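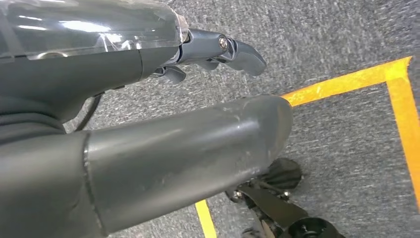
Fig. 1. Wrist camera view, robotic hand over the carpet, yellow floor tape behind.

Collecting demonstrations for a pick-and-place policy
Group 4 final report, September 19, 2023
Niamh Ó Ceallaigh, Jummai Onyeka, Fergal Doherty
Supervisor: Siobhán Costello

1. What we set out to do

Get enough teleoperated examples to train a policy that picks a small block off the floor and puts it in a bin. Original plan was 4,000 episodes. We scaled that down in April when we saw how long a single one takes. New target 100 good ones per object, 32 objects. Did not reach that either, see section 4.

2. Setup

Room 13 in the Sillgate building. Carpet floor, yellow tape marks the work area. All blocks start inside the tape. If a block got knocked over the line the episode was stopped and marked as failed.

Three cameras: one overhead, one on a tripod, one at the wrist. The wrist one is the one we care about most. It sees the fingers and the floor past them, but also a lot of arm. In Fig. 1 the big cylindrical limb takes up most of the lower half, so whatever sits behind it is lost. We talked about masking the arm out. Fergal tried it for an afternoon and the mask drifted whenever the elbow moved, so we left the images as they are.

Also the clear cover over the upper arm segment throws bright white reflections. Overhead lights. Jummai wanted to tape paper over it, we were told no.

Recording software was Flisberg, the logger the lab already uses. Joint angles, finger positions and all camera streams go in one file per episode.

3. How an episode goes

Operator puts on the glove, checks the hand follows, says the object name out loud so the note taker can write it down. Press record. Reach, grasp, lift, place, return to rest. Press stop. Note taker gives it a label: good, usable, failed. Next person resets the block to a new spot inside the tape.

We swapped operators often. Niamh is left handed and her grasps look different from everyone elses, wider finger spread, slower close. We kept them in. The idea was that the policy should see more than one way of doing it.

4. Problems

Clock offset. The wrist stream lagged behind the joint log and we only noticed after the first week of recording. Peadar Ó Riain (PhD student, next office) helped us write a script that lines them up using the first motion after rest. Works on most files. The ones where the operator twitched before starting had to be done by hand – slow.

Labels. "Usable" meant something different to each of us. Fergal used it for a bad grasp that still got there, Jummai for a clean grasp with a bad camera stream. We should have written it down on day one. Relabeled the whole first batch.

Blur. Some wrist images are soft, Fig. 1 is slightly blurred toward the right side. We did not filter for this. Maybe should have.

Disk. Ran out twice. Second time we lost a session becuase the logger kept going without writing anything and gave no warning.

Final set: more than 100 good episodes for the small blocks, far fewer for everything else. Several objects on the list were never touched.

5. Training, short version

Not the main part of this project. We ran the lab's Madigan baseline on the small block set only. Reaching looked fine on held out episodes, finger closing came too early. Siobhán thinks the timing offset is still in some files. We agree but havent checked.

6. For whoever takes this over

Check the clocks before you record. Agree on the labels. Watch free disk space. Keep the floor tape where it is, the overhead camera calibration depends on it. Raw files are on the Plunham drive under group4, the relabeled batch is in the folder ending in _v2, do not use v1.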